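Dish-rack task joins robot teaching program at Cuvcombe

The robotics group at Cuvcombe has added dishes to the list of household jobs it teaches by remote control. Work on the new task began in October and will run until the group has 2,000 recorded demonstrations.

Operators guide two robot arms through the job from start to finish. Each movement is recorded along with the camera views, and the recordings are later used to train software that is meant to do the same work without a person steering.

The task is called Brillik, after the name given to its first set of recordings. It covers taking plates out of a wire rack, putting them back on edge and handling a tea towel. Earlier work at the site, under the name Vavano, dealt with folding clothes and sorting cutlery.
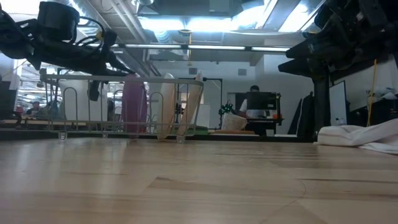
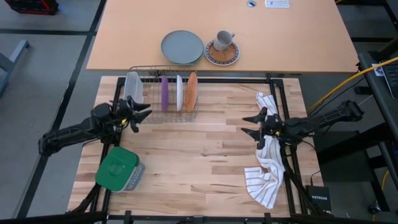 Cuvcombe Robotics, Remote Operation and Teaching Team
Plates in the rack and a cloth on the wooden tabletop, with an arm on each side.

Plates were chosen for their thin edges, which leave little room for error. A gripper that comes in a few millimetres too low pushes the plate against the wires, and one that closes too early can knock its neighbour. Operators are asked to slow down for the last part of the approach and to let go only when the plate is supported by the rack.

Colours and patterns are varied between sessions, as is the order of the dishes. The team has also asked operators not to start every demonstration with the same plate. In the Vavano recordings most people worked from left to right, and the trained software had trouble when the first item was somewhere else.

A new operator gets 40 minutes of practice before any recording is kept. Demonstrations with a dropped dish are set aside in a separate folder. Those in which the operator misses a grasp and recovers are kept with the rest, as the team wants the software to learn how to try again.

Cloth remains the harder part of the job. A towel seldom lies the same way twice, and operators do not agree on the best place to pick it up. For the time being, each operator may use whichever method they prefer, provided they note it on the session sheet.

The recordings will be checked and labelled by Amaral, which did the same work for the Vavano set. A first round of training is planned once half the demonstrations are in. Bowls and mugs will be considered after that.

Staff from other groups who would like to try operating the arms can put their names on the sign-up sheet at the lab entrance. No experience is needed.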